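我们店又要找人了，这次想找一位能长期待下来的橱柜和收纳顾问，外加一位跑现场的安装协调。

先说说我是谁。我在 Nilberg 做厨房和卫浴翻新，从量尺、出图到盯工地，什么都干过。店不大，连我在内八个人，楼下是展厅，楼上画图兼吃午饭。去年我们做完了 46 套厨房，大多是老房子：墙是歪的，管道走得莫名其妙，上一任业主还喜欢在瓷砖后面藏惊喜。喜欢这种活儿的人，来了会很开心！

## 橱柜和收纳顾问（全职）

说白了，就是陪客人把厨房想清楚。很多人进门就问台面多少钱一米，聊半个小时才发现，他真正烦的是锅没地方放，或者开了洗碗机就拉不开抽屉。我希望你能把这些话聊出来，再变成一张能施工的图。

平时要做的事：

- 上门量尺，记下水、电、燃气的位置（卷尺我们发，鞋套也发）
- 用 Tellow 出平面和立面，没用过没关系，我自己带你，学两个星期就能上手
- 跟客人过方案、改方案、再改方案
- 展厅里的样品柜和小件货架，大家轮着整理，你也有份

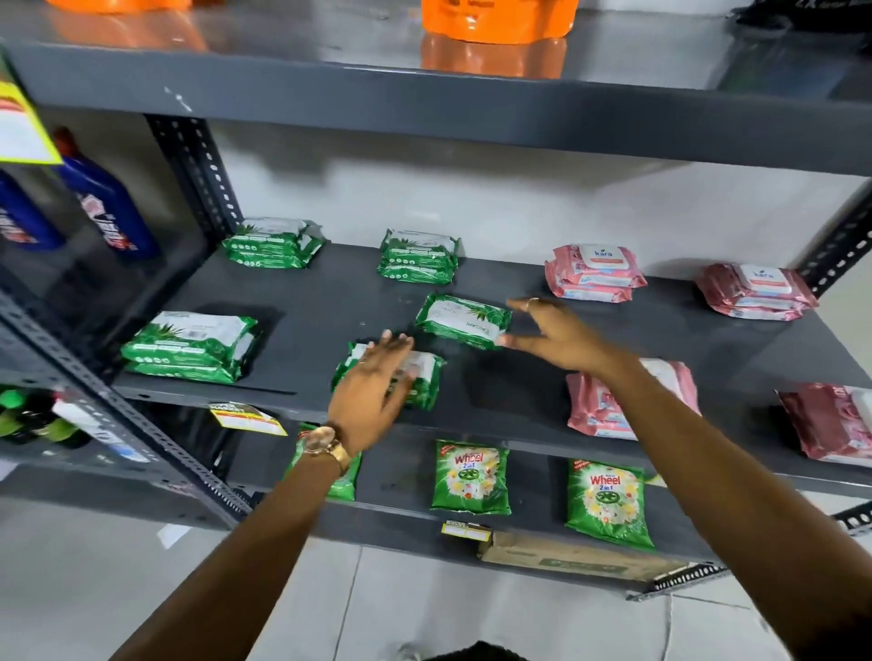 *整理货架上的湿巾*

最后那条我得多啰嗦两句。有些来应聘的设计师一听要理货就皱眉，可我自己每周也理。一个抽屉多深顺手、层板多高够得着，东西拿上拿下几回，身体就记住了，画图的时候自然会画对。

## 安装协调（全职，常在外面跑）

你会同时跟三四个工地。柜体从 Makhubela 的工厂过来，五金走 Rirkota，两边的到货时间经常对不上，所以你得会打电话，也得会催人，催完人家还愿意接你下一个电话。工地上要能看懂图，会用水平仪，发现墙面差了两公分时知道先停下来找我，别硬装。

有驾照最好，公司有一辆小货车，手动挡，后门要用点巧劲才关得上。

## 我们给什么

两个岗位都是底薪加项目奖金，具体数字面谈，我不喜欢在电话里打哑谜，见面第一次就会讲清楚。社保按规定交，年假 26 天，生日那天可以早走。自己家装修用我们的柜子，按成本价算，安装我们包了。试用期三个月，工资不打折。

早上八点半开门，下午五点半收工。旺季偶尔会晚，晚了就调休，我会记在墙上的表里，你也可以自己记，对不上以你的为准。

## 我比较在意的

经验当然好，但做过两年木工、卖过家具、在建材店站过柜台的，我都愿意聊。学历不看。我怕的是明明没听懂客人的话还一直点头，最后柜子装上去才说“我以为”。装错了可以改，早点告诉我就行，我自己也装反过一整排吊柜门（对，客人还请我喝了茶）。

作品集不用做得很花。给我看一个你参与过的厨房、衣柜或者卫生间，讲讲哪里做得满意，哪里现在想起来还难受，就够了。

## 怎么报名

把简历和那个小故事一起发到店里的邮箱，标题写上岗位名字，或者下午两点以后直接来展厅找我，那会儿一般比较空。招聘开到四月底，看对眼了会提前关。每一封我都会自己回，可能慢一点，别急。

想先来试一天也欢迎，当天按日薪付，午饭算我的，楼下那家面馆的牛肉面很不错！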